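The Clerkham Bus

My aunt Dymphna Duggan left Clerkham with 40 dollars, a ham sandwich and somebody else's umbrella, and she told me that story so many times I could do the voices by the time I was 5.

So when I finally got on the 472 to Kundville myself, the September she turned seventy, I packed a ham sandwich. It felt like the thing to do. The driver looked at my ticket, looked at me and said, "You're a Duggan." I said I was. He said my aunt still owed his father an umbrella.

Well, I laughed, and then I saw he wasn't laughing, so I went and sat in the back next to a woman with a birthday cake on her knees (lemon, she told me, and don't even breathe on it).
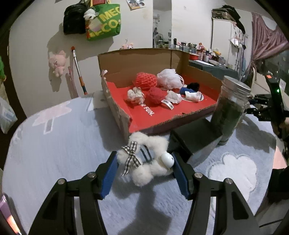
The hair clip, with its gingham bow.

It was for Dymphna, that clip. I know, seventy! But she'd always said that when she got old she was going to dress like a six-year-old at a fair, and I meant to hold her to it. I had it in my coat pocket the whole way and kept checking it was still there, past the grain elevator, past the turnoff for Grundonia, all through the rain.

She was waiting at the stop in Kundville in her good green coat. She put the clip in right there on the sidewalk, over her ear, and asked me how it looked.

"Like a fair," I said.

Then she saw who was driving. She stood there a second with her mouth open - my aunt, who always had something to say - and she went up the steps of that bus and held out her umbrella.

"It's not the same one," she told him.

"No," he said. "His was black."

But he took it.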